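Inspections > Shared Workshops > Checklists with Comments

Print this page | E-mail this page

Wistton Shared Workshop: Hand Tool and Bench Safety Check

Date of visit: 5 February 2026
Form 2702, replaces the one from last June

The last form had a tick in every box. I have yet to visit a workshop that earned that, so I started over and ignored the earlier results.

1. Exits and walkways
Back door opens fully: YES
Walkway clear to 3 feet: NO
Comment: The old form says "clear at time of inspection." Maybe it was. There is a worn track on the floor where people have been stepping around something for a long time, and today it was a stack of lumber. Move it and tape the floor.

2. Fire extinguishers
Mounted and visible: YES
Tag current: YES
Comment: The gauge on the one by the sink reads in the green. The tag has a monthly initial in the same pen, same slant, all the way down. I can't prove it was filled in at one sitting. Please initial it on the day from now on.

3. Electrical
Cords free of damage: NO
Outlets near sink protected: YES
Comment: Extension cord 59 has tape over a nick in the jacket. I was told it is "only cosmetic." Take it out of service. The Brirnier power strip is plugged into a second power strip, and the sign above it says not to do that.

4. Hand tools
Handles sound, no splits: YES, for those I handled
Stored with edges and points covered: PARTLY
Tools returned to their own box: DOUBTFUL
Comment: The chisels in the wall rack have caps. The ones in the drawer do not, and a hand goes into that drawer blind. As for small tools, the rule sheet says each box is checked in and out, but the log has gaps that go on for weeks. A box with a few tools in it is easy to check at a glance, so I don't accept that there is no time to do it.

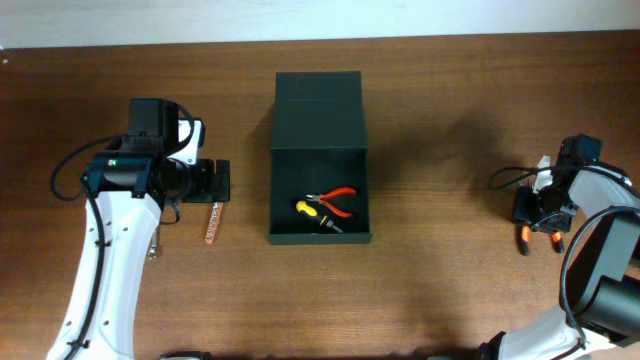

Item 4: Open toolbox with pliers and screwdriver.

I would still like a list taped inside each lid. Without one, whoever does the check is comparing the contents to memory. The reply on the day was that everybody knows what goes where. The lost property shelf suggests otherwise.

5. Eye and ear protection
Available: YES
In usable condition: PARTLY
Comment: Over half the safety glasses are too scratched to see through. People won't wear those, whatever the poster says. Throw them out and buy fewer, better ones.

6. First aid
Cabinet unlocked: YES
Contents in date: NO
Comment: Burn gel and eyewash both expired. The supplier, Bagheri, is said to restock without being asked. I saw no delivery slip to back that up.

7. Chemicals and rags
Solvents in metal cabinet: YES
Oily rags in lidded can: NO
Comment: The can is there and its lid is on the floor behind it. Fix this today.

8. Training records
Comment: The Kirnden sign-in sheets show attendance. They do not show that anyone was watched using a saw, and the two should be recorded separately.

Result: NOT PASSED. Items 1, 3, 6 and 7 to be corrected before the next open session. Items 4, 5 and 8 by the follow-up visit. Send dated receipts for anything replaced. A note saying "done" will not close an item.

Contact the inspections desk, ext. 2962 | Copyright Wistton Shared Workshop | Back to top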